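Tretwood Glue Counter: Frequently Asked Questions

August
By Femi Oyelaran

These are the questions that come to the counter most often. If yours is missing, bring the broken piece in and ask. Bring all the bits, including the small ones.

Which glue do I need for a chair?

For a loose joint in a wooden chair, use Uvo wood glue, the yellow one. It needs bare wood on both faces. Scrape off the old glue first, because new glue does not hold well to old glue. If the chair is an antique, ask us about hide glue, which can be undone later with heat and moisture.

Can I glue the joint without taking it apart?

You can try, but it rarely lasts. Glue run into a gap from outside only reaches the edge of the joint. Most chair joints will come apart with a rubber mallet and a block of scrap wood. Mark the parts with masking tape before you start. Left and right legs look the same until you put them back wrong.

How long should I leave the clamps on?

For Uvo wood glue, 60 minutes in a warm room is enough to take the clamps off. Don't sit on the chair until the next day. In a cold garage, leave the clamps on overnight. Lenz two-part epoxy comes in a fast version and a slow version, and the time is printed on the box. We suggest the slow one for anything that has to carry weight.

I don't own clamps. What else works?

Strips cut from an old bicycle inner tube are good for round or awkward shapes. Wrap them tight and tie off. A loop of rope twisted with a stick will pull four chair legs together. For flat work, a stack of books on a sheet of wax paper will do. We also lend bar clamps for up to seven days against a deposit.

Will glue stick to plastic?

It depends on the plastic. Look for the number in the recycling triangle. Number 2 is the kind used for milk jugs, and almost nothing in a home repair shop will hold it. Number 7 is a catch-all, so test a small spot first. Hard, shiny plastics usually take epoxy if you roughen them with fine sandpaper.

Can I mend a mug or a plate?

For display, yes. For food and drink, we advise against it. Most household glues are not sold as food safe, and a repaired handle can let go when the mug is full of something hot. Tarivetti ceramic cement gives a thin line and doesn't yellow much on a piece that stays on the shelf.

How do I get dried glue off my hands?

Wood glue comes off with warm water and a little patience. Super glue softens with acetone, but keep that away from cuts and your eyes. If your fingers are stuck together, soak them in warm soapy water and roll them apart slowly. Don't pull. Epoxy should be wiped off with a dry paper towel before it sets, then washed with soap.

What should I cover the table with?

Wax paper or a silicone baking mat. Newspaper sticks to the work and leaves print behind. If glue has already dried on a smooth tabletop, try a plastic scraper before anything sharp -- a razor blade leaves marks that hold dirt afterward.

Is it all right to leave a tube lying flat?

While you're working, yes, as long as the cap is on. For longer storage, stand it upright with the cap at the top so that the nozzle stays clear. Squeeze from the bottom and let the air out before you close it. Wipe the threads with a rag, or the cap will bond in place.

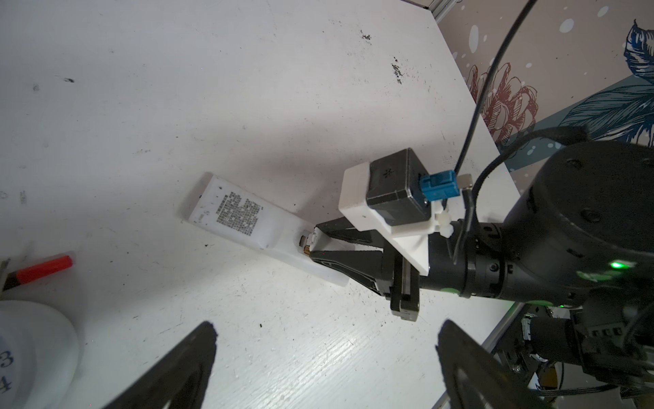
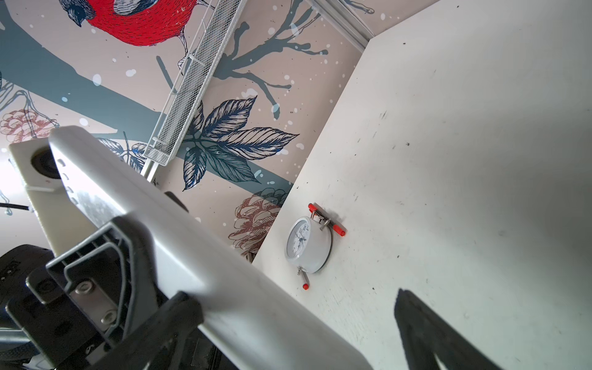 How long does an opened tube keep?

Super glue is good for 3 months or so once opened, longer in a sealed jar with a packet of desiccant. Wood glue lasts a good deal longer if it doesn't freeze. If it comes out stringy or smells sour, throw it away. Write the month you opened it on the tube with a marker.

Do you take returns?

Unopened glue can come back with the receipt. We can't take back anything that has been opened, even if only the seal is broken. Faulty packs, such as an epoxy syringe that has set inside the box, are exchanged.

Do you do repairs yourselves?

Small ones. Leave the piece at the counter before 3 p.m. and we'll tell you by closing whether we can do it and what it will cost. We don't take upholstery, musical instruments or anything with a plug.

Last updated: August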